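Home Workshop Storage Sewing Garden About Contact

How I Finally Sorted My Brackets (and You Can Too)

I promised Wumpini Sarpong I'd write this up after she saw the state of my garage in May and went very quiet. So, Wumpini, this is for you, and for anyone else with an ice cream tub of mystery metal sitting on top of the dryer.

What you'll need: open plastic bins in one strong colour, a trolley or cart with a rail around it, an old towel, a marker and a cup of tea. I spent $65 on the lot, and most of that was the trolley. Mine came from Antwi, the hardware place out past the roundabout, but any sturdy one will do.

Start by tipping everything out. Yes, everything! Lay the towel down first so the little bits don't skitter off under the freezer (I lost a perfectly good hinge that way and I'm still cross). Spread it all out in one layer and pull out anything rusted through, snapped or bent past saving. Mine went straight to the scrap metal pile at the tip.

Next, group by shape. I used to sort by what things came off, so I had a "bookcase" jar and a "shed door" jar, and it was hopeless, as I could never remember which job had the part I wanted. Now the long bars go together, the slotted pieces go together and the flat plates with holes go together. If you've got two pieces that are a pair, tape them up as you find them. Don't tell yourself you'll do it at the end.

Then load the bins. Heavy stuff on the bottom, small stuff on top, and leave a good couple of fingers' width below the rim. I overfilled my first one and carried it as far as the back step before the whole lot went over. My neighbour Segundo Quispe came round the fence to see what had fallen down.

Last of all, label the front in big letters and park the bins on the trolley, with the ones you reach for most at waist height. I keep a cloth hung over the crossbar as well, for greasy fingers.
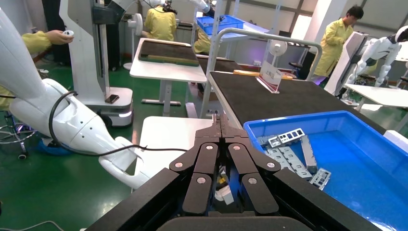
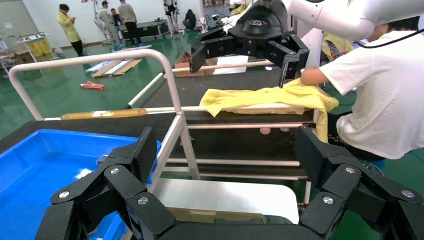 My own bins were going to be grey, to match the shelving, and I'm so glad I changed my mind at the checkout. Grey metal in a grey tub just turns into porridge, especially in my garage with its one sad bulb. Look at how the brackets stand out against that bright blue plastic in the first picture, even piled on top of each other, and you can pick out the one with the row of slots straight away. Any strong colour would work, I reckon. Segundo's gone with orange for his and keeps telling me it's better.

One more thing on small pieces. If you've got a perforated plate no bigger than a biscuit, it'll work its way to the bottom of a deep bin every time, so give those a shallow tub of their own. I've got 12 in mine at the moment and they've stayed put all winter. The screws are still in the ice cream tub, and I'll get to them when the weather warms up.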